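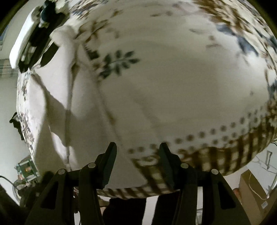
The Printed Duvet Is Back, and It Wants to Be Seen

For years the bed was the quietest thing in the room. White cover, white pillows, maybe a gray throw folded over the end if somebody felt daring. I had one of those beds myself and I liked it fine, right up to the afternoon I pulled my grandmother's leaf-print cover out of the cedar chest and put it on for a night because everything else was in the wash. It never went back in the chest.

Off-white grounds with scattered sprigs, little flowers in blue-gray and brown, a run of dots, a checked band along the edge: old-fashioned bedding, the kind that used to live in guest rooms, is turning up in main bedrooms again, and I couldn't be happier about it. The colors are soft enough to sleep under and there is always something to look at while you're waiting for the coffee to be ready.

Jasper Wouters has run the bedding floor at Pelside, a home store in an old feed warehouse, long enough to have seen these prints leave and come home again. When I visited in September he had a whole wall of them. "People come in for plain white," he told me, unfolding a cover across the cutting table. "Then they touch one of these, and they start telling me about a bed they slept in when they were six." He sells a print by Flema called Hedgerow faster than he can order it, and he keeps one on the display bed all year, a bit rumpled on purpose.

What to look for

Scale matters more than color. A small motif with plenty of plain cloth between the leaves stays restful on a big bed, while a crowded one can feel busy once it's spread over a queen or king. Wouters suggests standing at the bedroom door and squinting. If the print melts into a soft tone, you'll be able to live with it for years.

Borders are where I get carried away! A checked border gives the eye a place to stop, and it looks wonderful folded back over the top of the blanket. Dots do the same job more gently. Van Loon makes a cover with both, and I've slept under mine through one whole winter and part of another. The cloth is a 300 thread count cotton percale, crisp at first, and after a dozen washes it has the feel of a good old shirt.

Mixing is easier than it looks. Keep the background shade the same across everything and let the patterns argue among themselves. My own bed has leaves on the cover, a narrow brown stripe on the pillowcases and a plain sheet underneath, and it all gets along.

Getting it on the bed

A full duvet is an unwieldy thing, and a patterned cover shows a twisted filling more than a plain one does, with the border wandering off at an angle. Turn the cover inside out, reach in, grab the two far corners through the cloth, take hold of the duvet corners and shake everything down over your arms. Then go around the edges and pinch each corner into place. Once you have the knack it takes 5 minutes, and you get to flop on it afterward.

Wash printed cotton inside out in cool water and dry it on low. If you have a line, hang it in the shade, which is kinder to the browns. I iron only the border. It's a silly habit and I recommend it to everyone.

Where the old ones are

New covers are lovely, but the hunt is half the fun. Estate sales are good, church sales are better, and the linen shelf at the back of a thrift store is best of all if you go early. Check the corners and the button edge first, then hold the cloth up to a window to find the thin spots. Mine came from family, but I have since paid $60 for a Marnov set with every button still on it, and I would do it again tomorrow.

A cover too worn for the bed still has years in it. I cut the good half of one into pillowcases and lined a sewing basket with what was left, leaves and all.

More from Home & Rooms
Five Ways to Fold a Fitted Sheet
Wool, Down or Cotton: Choosing a Filling
A Guest Room in a Weekend
The Case for a Bigger Linen Closet
Quilts Worth Mending

Contact us | Subscribe | Copyright, all rights reserved | Back to top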